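School Facility Condition Review: Annual Walkthrough Checklist with Reviewer Comments
Tirkesine Consolidated School District, Halim Campus 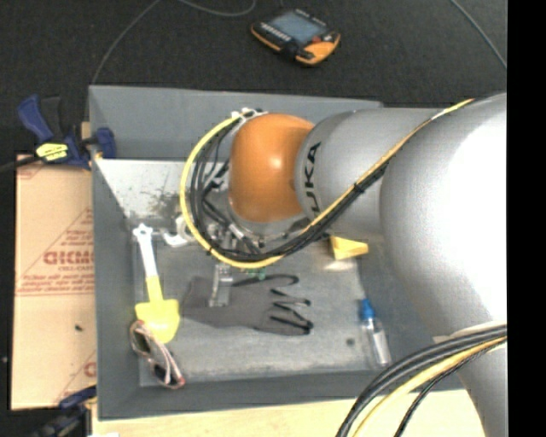 Scope. The April walkthrough covers the main building, the career and technical wing, the gymnasium, and the bus loop. Results feed the condition score that the district submits with its major maintenance request. Items are marked Pass, Correct, or Refer. Correct means building staff can close the item with existing funds. Refer means the item goes on the capital list and is not expected to close this fiscal year.

Deadlines. Life safety items marked Correct close within 30 days. All other items marked Correct close within 90 days. Referred items carry no deadline but must be restated every year until funded. A referred item left off a later checklist is treated by the state reviewer as resolved.

Section 1. Building exterior and site

1.1 Roof membrane, main building. Refer.
Comment: Ponding at the northeast drain, same location as the previous review. Patches are intact. The seam over the library has lifted along its south run. The patch allowance was spent before winter and there is no balance in the line.

1.2 Roof membrane, technical wing. Pass.

1.3 Exterior doors, closers and latches. Correct.
Comment: Door 4 does not latch under its own weight. Door 9 closer leaks oil. Door 11 sweep missing.

1.4 Sidewalks and ramps. Correct.
Comment: Heaved panel at the bus loop ramp. Grind or replace. Paint is not an accepted correction for a trip hazard.

1.5 Site drainage. Pass.
Comment: Swale was cleared in the fall. Keep on the fall work order list.

1.6 Playground surfacing. Correct.
Comment: Wood fiber is thin under both swing bays. Top up and rake before recess use resumes on that side.

Section 2. Life safety

2.1 Fire alarm panel. Pass.
Comment: No trouble signals. Inspection tag current. The panel is past the manufacturer's support period and replacement boards are used stock. See 6.2.

2.2 Exit signs and emergency lights. Correct.
Comment: Two units failed the 90 minute test, both in the lower corridor. Replace batteries first. If either fails again, replace the unit.

2.3 Fire extinguishers. Pass.

2.4 Corridor width and storage. Correct.
Comment: Testing materials stacked outside the counseling office. Move to the locked room on the same floor. This was also noted last year.

2.5 Fire door hold-opens. Correct.
Comment: Wedge found at the cafeteria stair. Removed during the walkthrough. Staff reminder required.

2.6 Classroom lock function from inside. Pass.
Comment: Every classroom tested. Rooms in the older wing use a different key series. Rekeying is on the capital list.

Section 3. Mechanical and air

3.1 Boilers. Pass.
Comment: Certificates posted. Boiler 2 low water cutoff tested with the operator present.

3.2 Unit ventilators, older wing. Refer.
Comment: Outside air dampers are fixed open or fixed closed in most rooms. Actuators are no longer made. Teachers have covered several intakes with cardboard. Cardboard was left in place in rooms with fixed open dampers pending a decision from the district office. Removing it in April would put the rooms below the minimum temperature.

3.3 Filters. Correct.
Comment: Log shows no change since the winter break. The schedule calls for quarterly. The log must show the date and initials for each unit, not one line for the building.

3.4 Kitchen hood and suppression. Pass.

Section 4. Electrical and plumbing

4.1 Panel clearance. Correct.
Comment: Floor machine parked in front of panel LP-3.

4.2 Extension cords in permanent use. Correct.
Comment: Found in the library, the band room, and the main office. Power strips chained in the computer lab. Removal satisfies this item. New outlets do not have to be in place first.

4.3 Water heater, gymnasium. Refer.
Comment: 300 gallon unit, rust at the base. No active leak at time of review. Quote from Billaso Mechanical is on file and expires at the end of the fiscal year.

4.4 Eyewash stations. Pass.
Comment: Weekly flush log complete. Best kept log in the building.

Section 5. Transportation area

5.1 Bus loop striping. Correct.

5.2 Fuel storage. Pass.
Comment: Spill kit stocked. Tank inspection by Trircombe Environmental is current.

Section 6. Comments for the budget record

6.1 The condition score does not weigh age. A roof with sound patches scores the same as a new roof. The board should read this score together with the referred items.

6.2 The fire alarm panel scores as Pass and therefore draws no points toward replacement funding. Recommend a written request for review under the obsolescence provision.

6.3 Any single repair above $3000 must be entered separately on the maintenance request. Last year's request combined the door hardware into one line and it was returned.

6.4 If the major maintenance payment is reduced next session, the order of priority for referred items is 3.2, 1.1, 4.3, then rekeying.

6.5 Reinspection of Section 2 items is conducted at the 30 day mark, starting at 7:00 a.m., before student arrival. Building staff should have keys to all mechanical and storage rooms and the current filter log.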